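Flarska（月经杯）

Flarska是一种可重复使用的医用硅胶月经杯，由Noonan公司设计，在Jekside生产，总部及主要仓库设在Stoklow。产品放入阴道内收集经血，倒空并清洗后可继续使用。与卫生棉条不同，月经杯只承接经血，不吸收液体。

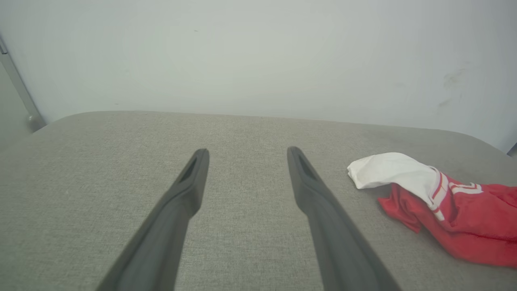

本页面最后修订于2019年9月15日。

名称与历史
Noonan公司最初经营婴儿奶嘴和厨房用硅胶模具，后来利用原有的注塑设备试制月经杯。早期样品的杯壁较厚，折叠后不易在体内展开，试用者多有反映。公司随后减薄杯身，保留较硬的杯口，并把杯底的圆环改为可修剪的实心短柄。

正式上市前，公司在Stoklow招募320名试用者，其中144人此前从未使用过任何内置式经期用品。试用结果只在公司的产品手册中刊登过摘要，未见完整报告。产品于当年5月开始销售，先由Stoklow本地药房代售，之后进入11个地区的零售渠道。

结构与型号
杯身呈钟形，由杯口、杯体、排气孔和短柄组成。杯口下方的排气孔用于平衡杯内外的气压，取出时便于解除负压。杯体内侧有两道刻度，可估计经血量。

产品共有4种型号，按杯口直径和硬度区分。较软的型号压迫感较小，但展开较慢；较硬的型号容易展开，部分使用者会感到膀胱受压。说明书建议根据宫颈高度和经量选择，生育史只作参考。宫颈位置较低者可将短柄剪短，剪后须把切口磨平。

使用方法
使用前洗净双手，将杯口折成“C”形或下压成花苞形，放入后松手，使杯口自行展开。沿杯底轻轻转动，可以检查是否完全打开。若杯壁仍有凹陷，经血可能从侧面渗漏。

取出时先捏住杯底解除负压，再缓慢向下移动，不宜只拉短柄。倒空后用清水和温和的无香皂液清洗。两次经期之间应煮沸消毒，晾干后存放于透气的布袋中，不可装入密闭塑料盒。 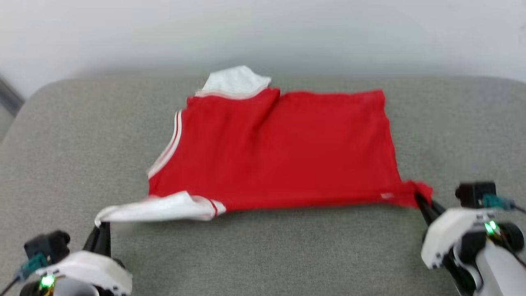
布袋随杯附送，采用未漂白的棉布，可与普通衣物同洗，但不宜使用柔软剂。早期批次的抽绳容易脱出，后改为两端缝死的扁绳。布袋也可单独购买，颜色随批次变化。

安全性
月经杯的常见问题包括放置困难、渗漏和取出时不适，多数人需要几个周期才能适应。使用宫内节育器者应先咨询医生，取杯时的负压或牵拉可能使节育器移位。中毒性休克综合征在月经杯使用者中也有个案报告，虽然罕见，仍应按说明书规定的时间倒空。出现高热、皮疹、呕吐或眩晕时，应立即取出并就医。

硅胶长期使用后可能变色，单纯变色不影响功能。表面发黏、出现裂纹或粉状物时应更换。
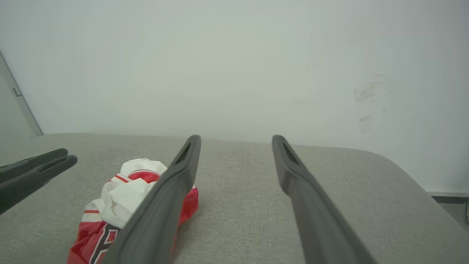
两根深灰色夹指，指端之间留有空隙

销售与评价
Flarska的单价高于一次性卫生巾，但可使用多年，长期支出通常较低。零售商普遍不接受已拆封产品的退货，Noonan公司为此设立换号服务，购买者凭收据可更换一次型号，旧杯由公司回收销毁。

批评意见主要集中在包装上。早期外盒含有塑料开窗，与产品宣传的减少废弃物不符，后改为全纸盒。另有使用者指出，说明书对宫颈高度的测量方法交代过于简略，新版已补充图示。

参见
月经杯
布卫生巾
月经碟
经期内裤

分类：女性卫生用品｜可重复使用产品｜硅胶制品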